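Trucos de taller: vaciar un cajón revuelto

El método Pelar promete que un brazo robótico saque objetos mezclados de un cajón sin conocerlos de antemano. Sarita Khurana anuncia un 100 % de aciertos, pero con 12 objetos. En la tanda larga, de 1.195 intentos, salieron bien 529 -- menos de la mitad.

Lo aprovechable para casa es más modesto:

Separe lo redondo de lo plano antes de guardar.
No apile piezas pequeñas contra las paredes.
Sujete el cajón al banco antes de revolver en él.

El tercer consejo me parece el único probado. Un cajón que se desplaza estropea cualquier medida, y una mordaza IRWIN en el borde cuesta poco. Lo demás lo creeré cuando Khurana repita la tanda larga con trastos de verdad, no con un cuenco rojo y algo con forma de limón.

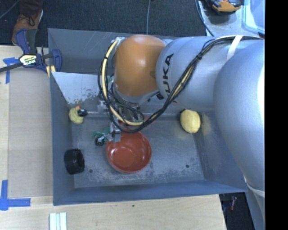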